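Krisztina Bíró
Notes on the prep table at Kereama, in posts. Subject is layout and wipe-down. No recipes.

1/
The rule we work to: everything needed for one task sits on the table before the task starts, and one tray goes in the middle. The tray is the only place finished items may land.

2/
Citrus station. Board at the back left, board handle to the right, whole fruit against the opposite end. Fruit travels left to right and never crosses the tray. 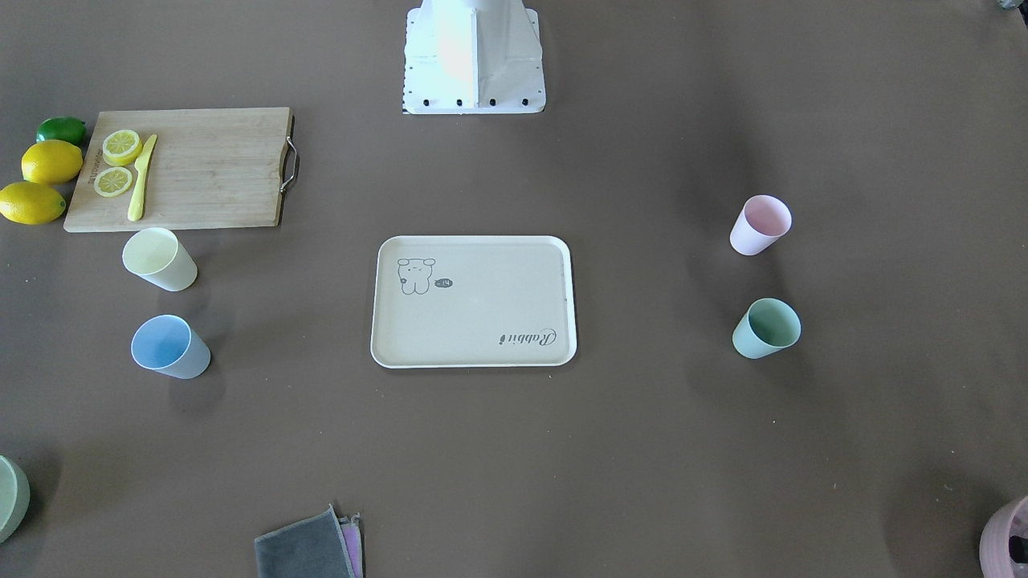
3/
Yellow plastic knife for lemons. It handles a ripe one without trouble. On a firm lime it skates, so limes get a steel blade and a different board.

4/
Slice thickness: 4 mm. Thinner slices fold on the rim of a glass. Thicker ones sink the garnish count per lemon and Plumell (our café client) does notice.

5/
Board storage: upright, handle up, air on both faces. Flat storage traps water under the board and the underside goes gray in a month or two. We lost a board that way in January.

6/
Surface. Matte brown, no grain. Good for glare, poor for honesty at a distance. Pale crumbs show from directly overhead and mostly vanish from the doorway. Inspect from above.

7/
Wipe-down order:
dry pass first, to collect crumbs
damp pass, one direction, overlapping strokes
dry pass with a second cloth
A damp cloth on crumbs makes paste. Paste ends up along the table edge and has to be scraped.

8/
Cloths stay folded at the corner of the table until needed. Fold in quarters, use one face, refold, use the next. Full wipe-down is 15 minutes for the whole room, including the tray. 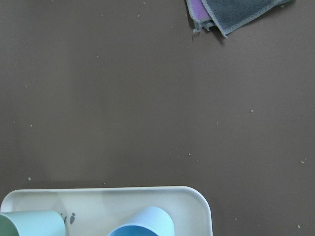

Gray cloth over pink, crumbs still on the table.

9/
Fraying. Loose threads at a corner mean the edge stitching is on its way out. Trim once. If it frays again, the cloth moves to floor duty. Threads in a garnish tray are a reject.

10/
Laundry: 60 °C, no fabric softener. Softener coats the loops and the cloth pushes water around instead of taking it up. Fongchan Yensuk ran the same load with and without for a few weeks and we dropped softener after that.

11/
Asked in replies: do colors mean anything? At Kereama, no. At the Kakgate kitchen they do, and cloths that come back from there get washed separately until someone has sorted them.

12/
Also asked: paper towels? We keep a roll for egg and raw meat. Otherwise cloth.

13/
Next thread is tray liners. Still waiting on the second box.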